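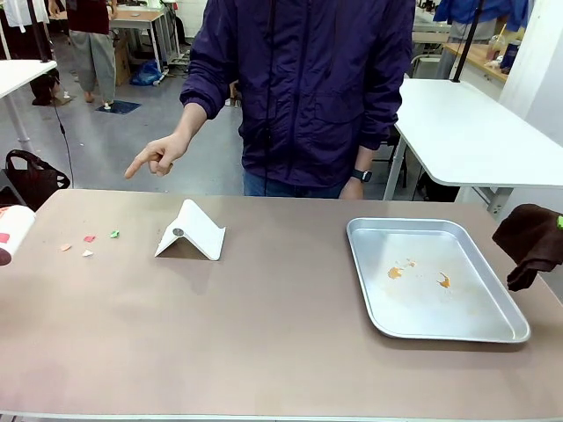

Page last changed: 8 December 2020

Arm stops dead when someone points at the table

Kaede Hoshino

Hello all, and sorry in advance for the length! We've been running a table-clearing routine on our Kaketti arm at Cledby: small scraps on the left, folding stand in the middle, stained baking tray to the right, and a cloth for the wiping part. It gets on nicely until one of us points at the scraps to show a newcomer what comes next. Then it stops with fault 37 and simply holds whatever it has in the air until I restart the lot. Worse, last time it carried on for a good second before stopping, with my colleague's hand still over the table. Is that a sensor fault, or have I set something up wrongly? The manual has 194 pages and I confess I've only read the bits with diagrams.

Drurkia

Ours did this in June. Turn it off and on again, and keep your hands in your pockets :)

Kárason

Welcome, Kaede! Please don't just restart it, lovely as the pockets advice is. On ours, 37 means something came inside the guard zone, so the stop itself is probably right and the second's delay is the part I'd worry about. Have a look at the stop delay in the safety settings. Mine had crept up to 900 milliseconds after an update, and I only noticed when it nudged a tray I was reaching for (no harm done, but I did yelp). Page 154 tells you how to put it back. Then test it with a cardboard tube, never an arm, and do it from both sides of the table. If it's still slow, leave it switched off and ring the supplier. For pointing things out to new people, we pause the routine first and wait for everything to stop moving. It's a bit of a faff, but you do get used to it.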